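Members' Newsletter: Out and About

Robots at the Door: Our Trip to the Vatosia Open Day

Those of you who signed up for the spring outing will remember that it was going to be the cheese factory. The cheese factory had a scheduling problem, and so on a wet Saturday a busload of innkeepers, bed-and-breakfast owners and one retired night manager went to Avthorpe to look at robots instead.

Vatosia has the back half of a former carpet warehouse out past the rail yard. They build robot arms for hotels and are, in their own words, "pre-launch," which seems to mean that you can admire the thing but you can't buy it. The open day ran from ten until three, with coffee, and with name tags that fell off as soon as you put on a coat.

We were given a short talk first. The company's pitch is that a small hotel loses a lot of staff time to errands that are too minor to write down. Somebody walks to the end of a hallway to see which rooms want service, walks back, tells somebody else, and then that person walks down the hallway. Vatosia had put this on a slide with arrows. I looked along our row and saw several people who had made that exact walk at six that morning, and who did not need the arrows.

There are two machines. Cropper is the older one and mostly deals with linens, or is meant to. On the day it was folding hand towels at a table near the entrance, slowly, and with the expression of somebody doing community service. (It has no face. You'll have to trust me.) Each towel took nearly 5 minutes. One of our members folded a stack beside it while she waited for her coffee and was asked, very politely, to stop.

Proster is the one they want you to write home about. It works at the guest room door, and its job for the day was the door hanger, that piece of card which our whole industry runs on and which guests use in any way they please. The engineers had built a mock guest room to practice in, with a door, a bench, a mirror and a pair of slippers, and I will say that it was better put together than a couple of rooms I have paid for.

We stood behind a strip of yellow tape in groups of a dozen and were asked to keep our voices down. I don't know whether that was for the robot or the engineers.
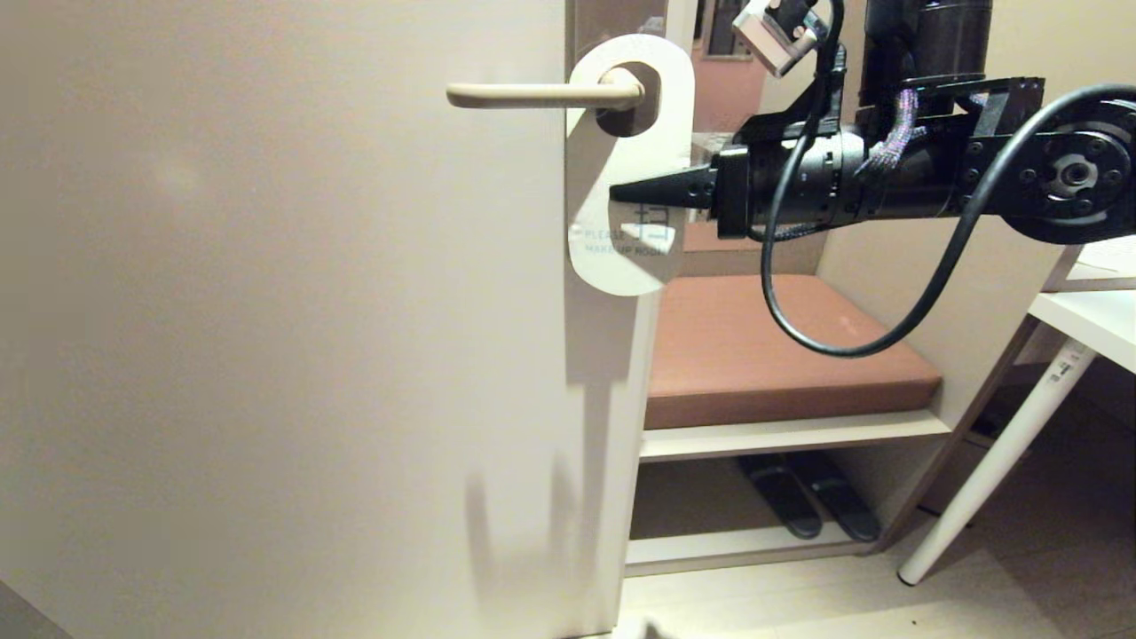
What makes a door hanger difficult, according to the young man with the tablet, is that paper bends. A robot that can pick up a can of soup all day long will push at a piece of card and find that the card has moved out of the way. Then there is the handle, which is sitting right there waiting to be bumped, and the door, which swings if you lean on it. Everyone in our group nodded at this. We have all leaned on the door.

Our group watched three attempts. On the first, Proster nudged the hanger, thought about it, and backed off. On the second it got hold of the card and then let go again for reasons that were discussed at some length behind a laptop. On the third it lifted the hanger up and clear of the handle and held on to it, and there was real applause, more than I have heard for anything at our annual dinner. It then stood there holding the hanger until someone came and took it away. Putting one back on is apparently a separate project.

To be fair to them, they were open about where things stand. A chart on the wall gave the tally for the month: 228 tries, with the misses marked in red, and there was a good deal of red. I liked that they had left it up. I have been to plenty of supplier days where everything works beautifully until the invoice clears.

The question session was lively. One member wanted to know what happens when a guest hangs the sign on the inside of the door. (It's on the list.) Another asked about the guest who hangs out both signs at once, and the engineers looked at each other in a way that suggested this had not come up. It comes up at my place every week. Someone else asked about stairs, got the answer you'd expect, and went off to find a sandwich. Half of our membership is in old houses with a step between every room, so I think the stairs question is going to be with us for a while.

I asked about price and was told that it was too early to talk about price. I asked about noise, and got a much better answer: they let us stand at the other side of the wall while it ran. It makes a low hum with a click now and then, somewhere between an ice machine and a man looking for his glasses. I would not want it outside my door before breakfast, but I've had guests who were worse.

The bus left at a quarter past three and got us back in 60 minutes, with a stop for those who'd had the coffee. Opinion on board was split. The larger places could see a use for something that goes up and down a long hallway and reports back. The rest of us, with four rooms and a dog, felt that we could already see all of our door handles from the bottom of the stairs.

Vatosia would like to hear from any inn willing to have Proster on trial for a week in the slow season. You would need a level floor, an elevator if there's more than one story, and lever handles, as it can't do knobs yet. Leave a note at the office if you're interested and we'll pass it along. Please also return your name tags if you still have them, as they want the clips back.

The cheese factory has been rebooked for the fall. Seats on the bus are first come, first served, and there will be samples.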